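Equipment Review: Grolon Compact Dehumidifier
Westerberg Residential Services, Griltstead Office
Prepared by Oğuzhan Saraç
May 9, 2020

The Grolon compact dehumidifier was placed on trial in five of our furnished apartments in Griltstead, all of them on the ground floor and all with a record of damp complaints from tenants. The trial began in August of last year and ran through the winter. This review sets out our findings for property managers who are considering the same model.

The unit is sold for rooms of modest size. It stands on four casters, has a pull-out tank at the rear and is operated by three buttons on the top panel. Delivery to the Skullau depot was prompt, although two of the units arrived without a drain hose and had to be completed from spare stock. The printed manual is short and clear. Tenants were given a single page of instructions and, with one exception, needed no further help.

Performance was good in bedrooms and hallways. Window condensation, which had been the most common complaint, was no longer reported in four of the five apartments after the first month. In the remaining apartment the cause was found to be a blocked vent, and the dehumidifier should not be blamed for it. The unit did less well in open kitchens, where it ran almost without pause and the tank had to be emptied twice a day.

Noise is the main weakness. At the low setting the fan is acceptable during the day, but light sleepers will notice it. At the high setting it is too loud for a bedroom at night. The timer is helpful in this respect, as the unit can be set to run while the tenant is out. We would have liked the timer to keep its setting after a power cut – at present it must be entered again each time.

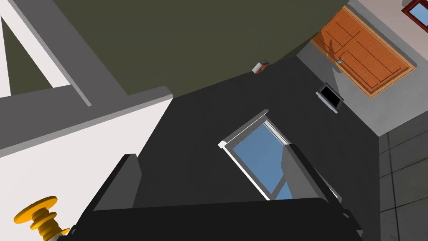 Furniture care deserves a separate word, and managers of furnished property should read this part before placing an order. Air that is kept too dry can open joints and lift old finishes, and the lowest humidity setting should not be used in rooms with antique or inherited pieces. Turned work with a high gloss, of the golden-orange kind seen at the bottom left, shows fine cracks in its finish sooner than a plain dull surface does. We now advise the middle setting for such rooms and a clear space between the air outlet and any furniture.

Each unit cost us $368, and a replacement filter set is extra. The competing model we priced was $477 and offered a larger tank but the same fan. The maker states a service life of 3,000 running hours for the filter. None of our filters has reached that figure, and we are unable to comment on it.

The Grolon is recommended for bedrooms, hallways and storage rooms – it is not recommended for kitchens. Westerberg will keep the present units in service and will order more for the Skullau properties once the hose supply has been settled.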